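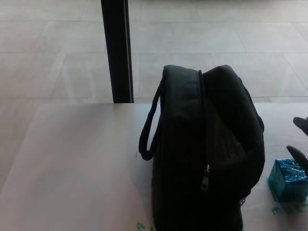
Fri 21 May

Second day on the sourdough trials and I'm already behind with writing things up, so forgive the rambling. Jarlath Costello came in early to feed the starters and left me a note saying the Parberg one had climbed right over the lip of its jar again. It had, and down the side of the cupboard too! We've moved it to the taller jar and I've put a plate underneath.

Three doughs mixed this morning, all with the Fourie white and a bit of rye, same salt, same water from the filter jug. The Itetti starter smells lovely at the moment, sort of like ripe pears, but it is slow and I didn't trust it to be ready by lunch. I gave it until mid-afternoon and it still held its shape a bit too well when I turned it out. The Parberg dough was the opposite, all slump and big bubbles, and I ended up scraping half of it off the bench – should have shaped it an hour sooner, I think.

Ulden is the one I'd bake at home. Nice and stretchy, easy to handle, baked up to a good dark crust after 17 minutes with the lid off. I weighed out 194 g of it for the small tin as well, just to see, and that came out rather pale underneath (bottom shelf next time, or a hotter stone).

Still to sort out: the proving cupboard drifts by more than 4 degrees when the ovens are on, which makes a nonsense of comparing anything. Jarlath thinks it's the door seal and he may well be right, he usually is about that cupboard. We want it mended before the July batches. Flour order needs to go in too, 10 bags, and please could whoever has the good lame put it back in the drawer.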